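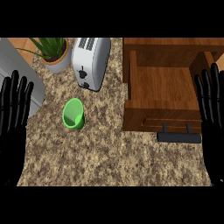 Pralach Kitchenette Tasks
Data card, third release

Summary
Pralach is a set of 700 simulated two-handed episodes covering the tidying work done in staff kitchenettes at the Brornholm office site. It was prepared to support planning for the automation of evening pantry duties. All episodes are rendered; no employee was recorded.

Contents
Each episode contains the head view, joint positions for both arms and hands, and a written instruction. There are 11 task families, among them putting a cup in a drawer, closing a drawer and moving a cup clear of the toaster. Object positions vary between episodes. Training uses 90 percent of the episodes and the remainder is held out.

Workplace context
Pantry attendants at Brornholm work from 5 p.m. and currently spend roughly a third of the shift returning dishes and wiping counters. Under the proposed arrangement, the robot would handle light items after hours, and attendants would take on restocking, inspection and fault reporting. The change alters the content of the job – it also moves part of the shift to earlier in the day, which several attendants raised as a concern during consultation. Their written comments are included in the folder "staff_notes" with names removed.

Limitations
Simulated contact differs from real contact, particularly for thin handles and wet surfaces. Glassware, knives and hot liquids are excluded. Results on this set should not be used to set staffing levels.

Known issues
Episode 372 carries the wrong instruction text and will be corrected in the next release.

Maintenance
Data: Leire Llorente
Staff consultation: Elaine Batista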